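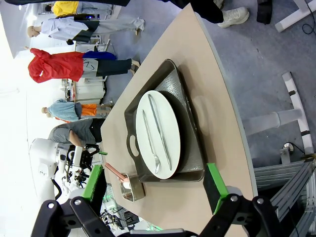 October 22, 2025
3 min read

Table setting notes, day 2 in the big hall. Writing this on the edge of a packing crate with my lunch on my knee, so excuse the order.

The tray first. I like the dark grey one more than I thought I would. The hammered base hides scratches and the white oval plate really stands out on it, which matters when people are looking from the aisle under those lights. The oval handle cutout near the left end is big enough for my whole hand, and I've got winter-glove hands. The Fluvau tray we used in May had a shiny base and everything skated around on it. I'd still like to try a cork liner under the plate, just to see. Somebody remind me to ask Effiong if they do one in this size (their catalogue number 543 is close but I think it's too short).

Cutlery: knife on the right, fork on the left, both lying along the long way of the plate. I know that's not how you'd lay a proper dinner setting! My mum would have words. But we said at the start that the tray is for carrying, and once the knife and fork sit beside the plate on a tray this size there's hardly any room left for a napkin, let alone a cup. So on the plate they go. What I haven't settled is which way the tines should point. I keep changing my mind and the notes from yesterday say one thing and my sketch says the other. Pick one and put it on the card, please, whoever gets to the card first.

The small steel container with the pink-handled utensil lives off the tray, down by the lower left corner. It's handy there and it's easy to spot – pink was a good call. The only thing that bugs me is how close it sits to the tray. Lift the tray a bit crooked and I reckon you'd clip it. I'm going to try a hand's width more of a gap after lunch and mark the spot with a bit of masking tape on the table.

Table itself is fine. The beige is kind to the eyes and it doesn't wobble on the carpet, though I did have to fold up a Pistis flyer for under one leg this morning. Wipe it down at the end of the day, it shows fingerprints more than you'd expect.

The neighbours have mannequins in full outfits, red jacket and orange pants and all, and I've said "sorry, excuse me" to one of them already. So the colour on our side has to hold its own. I'd thought about swapping in a coloured plate but the white looks clean and I'm leaving it.

Shopping for tonight:
– napkins, pack of 20, plain
– masking tape
– dish soap, the Finov one if they've got it
– a second knife and fork to match, in case one goes walkabout

Spare plates are in the crate marked 654, wrapped in tea towels. Please put the tea towels back in there too, I'm down to my last clean one.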